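市民向け読書会「憲章を読む」参加者募集

プレルデール市の自治憲章は全62条あります。成立のいきさつは広報で毎年のように美談として紹介されますが、条文そのものを通して読んだという人に、私はほとんど会ったことがありません。記念行事で冊子を配れば理解が深まるという話も、正直なところ疑わしいと思っています。そこで、プレロービー図書室で実際に読む会を開きます。

行事のときだけ憲章を持ち上げたい方には、おそらく退屈です。条文を声に出して読み、意味の通らない箇所に線を引き、旧憲章と突き合わせる。作業はほぼそれだけです。
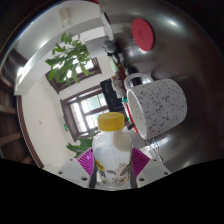

募集の内容

定員 13名(先着順ではありません)
期間 来年4月から月2回、夜間
会場 プレロービー図書室 2階学習室
参加費 3,000円(学生は2,000円)。資料の複写代を含みます
テキスト バーソープ版の対訳。解説は楽観的にすぎるので、本文だけ使います

応募方法

志望理由を400字以内で書き、図書室の窓口に出してください。「市民意識を高めたい」とだけ書かれても判断に困ります。気になる条文を一つ挙げ、どこが腑に落ちないのかを書いてください。法律の知識は問いません。

締切は2023/11/29、窓口の閉室時刻までです。結果は全員に郵送します。修了証は出しません。欠席が続く場合は、次の方に席を譲っていただきます。

プレルデール憲章読書会 世話人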